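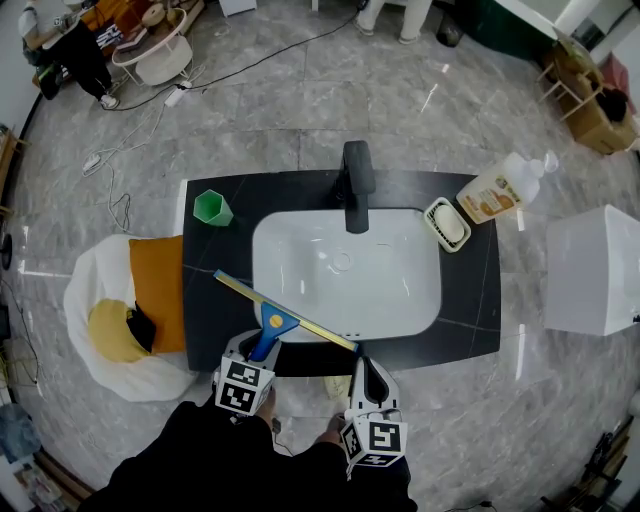
Mai

Zistwood window squeegee, yellow blade, blue handle. Bought in July for the bathroom, used daily on a mirror 80 cm wide and on the black vanity top around the basin.

The blade is long enough to clear the mirror in two passes. Edge contact is even across the width, with no streaks after 260 or so uses on glass. The vanity top is less good: a thin film stays near the faucet base, where the blade cannot lie flat, and I finish that strip with a cloth. The blade also spans the front of the sink, so it can be left there to drip.

The handle gets slippery with soap. My older Edent had a better grip but lost its edge in 3 months.

Rating: 4 out of 5.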